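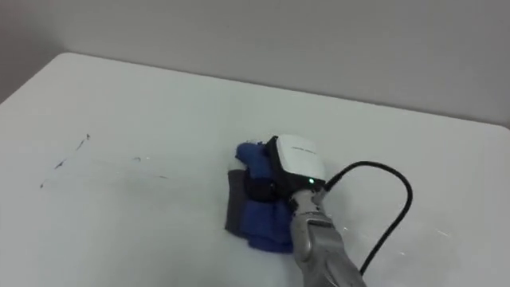 The wiping task in progress: hand down on the blue cloth, marker-like streaks still on the left.

Teaching the Arm to Wipe a Table
Robotics club tutorial, part 3
Posted by Ingvild Westerberg, 24/05/2021

Wiping is my favorite task to give new members! It looks like nothing, and then you try it and find out how much your own hand has been doing for you all these years. Plan on one full club session, plus another if you want it to look good.

Before you start
You should have finished part 2 (moving to a taught point) and have the hand calibrated. Grab a soft cloth, a dry-erase marker and a table you're allowed to draw on. Test the marker in a corner first. Keep the stop button within reach of whoever is not typing.

Step 1. Fold the cloth
Fold it into a thick pad, bigger than the hand. A single layer slides out from under the fingers as soon as the arm changes direction. Ferdinand Koller's team tried it flat in February and spent most of an evening chasing the cloth across the table.

Step 2. Teach the grasp
Bring the hand down over the middle of the pad and close the fingers slowly. You want fabric bunched up between them, with enough left underneath to touch the table. Save this pose as grasp_cloth.

Step 3. Find the table height
Lower the hand in tiny steps until the cloth just starts to compress, then save the height. Do this at three spots, well apart. Our table is not level, and yours probably isn't either.

Step 4. Check the cable
Run the whole path by hand with the motors off and watch the cable to the hand. It needs a loose loop with plenty of slack — if it pulls tight anywhere, move your start point.

Step 5. Draw and wipe
Make a few scratchy lines, some long, some short. Start beyond the first mark and sweep past the last one, lifting between strokes. Set the log to 500 samples per stroke so you can compare runs later.

If it leaves streaks
Go down a hair more, or overlap your strokes by half a pad. Try both before you touch the speed. Then refold the cloth to a clean side and run it again!

Part 4 is picking the cloth up from a random spot, and it's a blast.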